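Preguntas frecuentes: cuidado de mesas Clametti

¿Con qué se limpia el tablero?
Con paño de microfibra y agua. No use amoníaco ni alcohol.
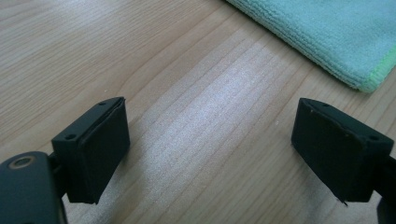

Según Sotomayor, el jabón neutro también sirve, siempre que se aclare en el momento y no quede película.

¿Puedo lijar una marca?
Solo con grano 400, en el sentido de la veta. El grano 800 se reserva para el pulido final.

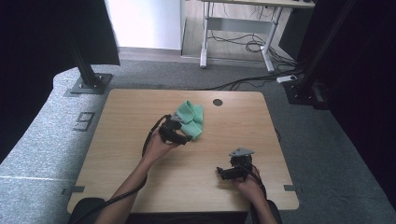 El plazo de reclamación es de 33 días desde la entrega. Cubre defectos de barniz y de encolado, no golpes. En los modelos de esquinas redondeadas, como el de la foto, el canto se revisa aparte y debe indicarse en el formulario.

¿Dónde pido un repuesto?
En el almacén de Sesville, referencia 1286. Cierra los domingos.
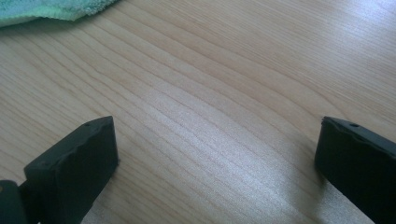
Veta del tablero con luz reflejada.

¿El brillo varía con el uso?
Sí, en las zonas de mayor roce.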